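Workshop notebook, September, Sunday, started 7.40 in the morning with the big teapot

Finished Doser last night, second time through, and I want to get this down before I start tidying my opinions. It's so much better than I remembered! First time round I read it for the plot, on trains, and had it filed as the weak one between two stronger ones. Reading it slowly with a pencil is another thing altogether.

For anyone picking this notebook up cold: we are still working through the Hattori mysteries for the Povus reissue, in order of publication, and Doser is book 3. Same hotel, same pharmacist across the road, same awful winter. The job is to mark continuity slips, scanning errors and anything a new reader would trip on, and to draft the short introduction. My notes on the first two are at the front of this book in green ink. Sorry about the ink.

The opening
Chapter one is all weather and luggage. I had written "slow" in the margin of the old paperback, years ago, and I'd like to take it back. Everything she needs is in there – the trunk that goes up in the wrong lift, the night porter's cold, the bill that gets paid twice. On a first reading it slides straight past. I made a list of the things in the opening that matter later and stopped when I ran out of page. The porter's cold alone does three separate jobs (why he doesn't smell the gas, why he's at the pharmacy at all, why his statement sounds like somebody else's).

Do not say any of this in the introduction. Mention the weather, mention the trunk if we must, leave the cold alone.

Continuity
Room numbers. The body is found in 47 and the inquest has it in 47, but the maid's story in chapter nine puts her on the floor above, going down one flight to reach it, and by the plan in the first book there isn't a 47 down there. I drew the plan out again to be sure. The first edition has the same thing, so it's the author's and not the scanner's. Proposal: leave it. The reader would need the first book open on their knees to catch it, and anyone who does that deserves the pleasure.

The pharmacist's shop shuts at six in book one, half past six in book two, and at six again here, except on the evening when it has to be open at twenty past. I think this one is a clue. Look at page 112 of the old paperback: she has the boy say "you're late tonight" and he gets no answer. If it is a clue it's never picked up by anyone in the last chapter, and I love that. Query it all the same.

The sister changes from older to younger between chapters four and fourteen. Plain slip. Fix in fourteen, one word.

Count of letters in the blackmail bundle: fine, I went through them twice.

Text file
Nandix has done a cleaner job on this one than on the last, probably down to the copy we fed it, which had hardly any foxing. Still turning "modern" into "modem" and "burn" into "bum", with the results you'd expect in the fire chapter. I laughed out loud at the kitchen table. Run the usual search list and then read chapter twelve by eye, all of it, no skipping.

New one for the list: it drops the italic on the names of medicines, but only at the start of a line. The italics carry meaning in this book. When the pharmacist says a name with the stress on it he is lying, every single time, and a reader who spots that can get to the solution about 20 pages early. So they all have to go back in. I've marked the ones I found in pencil on the printout and would be glad of a second pair of eyes.

Also two scene breaks lost in chapter six, which makes it look as if the inspector walks out of the station and straight into a bath.

Length
Povus asked if the introduction could run to 4000 words. I said I'd try. I have now tried, and it can't be done without giving away the lift, the bill or the cold, and I'd prefer a short one that leaves the book alone. What about half that, and the rest of the space for the short story that was only ever in the magazine? It's the one with the ferry. It has the pharmacist in it for a page and a half and he's at his funniest. I'll ask on the next call. Someone remind me if I start talking about covers instead, I get carried away.

What the book does well, for the introduction
It's generous to the minor people. The cook has almost nothing to do with the crime and gets one of the best chapters, just her walking home and working out what she'll say to her husband. You could cut it and the mystery would run exactly the same. Please let no one ever cut it.

The dialogue is quick and nobody explains things they both know. I copied out the scene at the counter to see how it works – he asks for her prescription, she asks about his mother, and by the end you know that they've quarrelled, when it was, and who was in the wrong. I still can't see where the information comes in. I'm going to copy it out again tomorrow.

The ending is fair. I checked it against the clues, working backwards, and only the train timetable is a bit of a cheat. She gives you the timetable in full in chapter three but says it's the summer one. In December. I missed it both times and had to be shown by my own pencil note from the paperback, which was humbling.

What it does less well
The romance. I wanted to like it and it never gets out of its coat. Two nice people being polite in corridors. It comes good in the next book, as far as I remember, so perhaps say it "begins" here and leave it at that.

The inspector is a bit thin too. He's there to be wrong, and he's wrong very nicely, but in book two he had a temper and a bad knee and I missed them.

Middle sags for a chapter after the inquest. On the first reading I put the book down there for a week. This time I went straight through in one sitting of 90 minutes, so it may be a question of mood, or of having cake.

Blurb, first go
"A locked room, a bill paid twice, and a hotel full of guests who would all like to go home." I like it. The old paperback calls it "spine-tingling", which it isn't in the least. Second go can wait till I've had lunch.

To do
Sister fix, chapter fourteen.
Letter to Povus with the room query and the shop hours query, separate sheets this time.
Italics, all chapters.
Find the magazine with the ferry story. I had it in spring. It has a blue spine and a coffee ring on the back and I'd have said it was on the shelf by the window, but it isn't.
Send the "modem" list to whoever is doing book four, so that they get the laugh as well.

3.15 pm, later
Read the first two chapters of book four when I should have been doing italics. Different mood entirely – summer, the hotel half empty, the pharmacist on holiday and hating it. There's a new waiter who is obviously up to something, so I expect he's innocent. I've started a fresh page for the room numbers and a fresh one for the timetable, and this time I'm reading the month at the top of it.

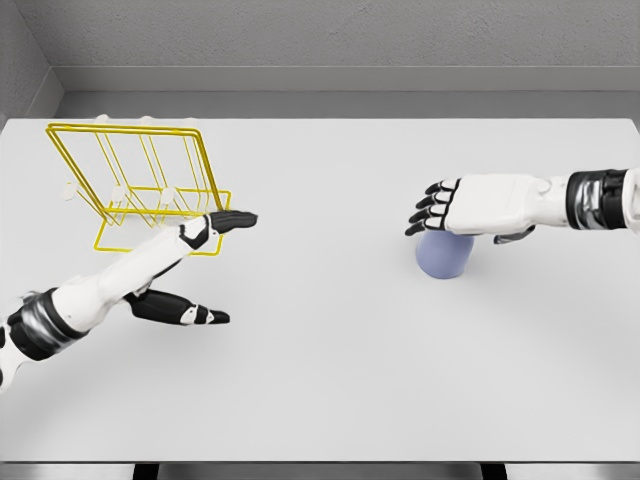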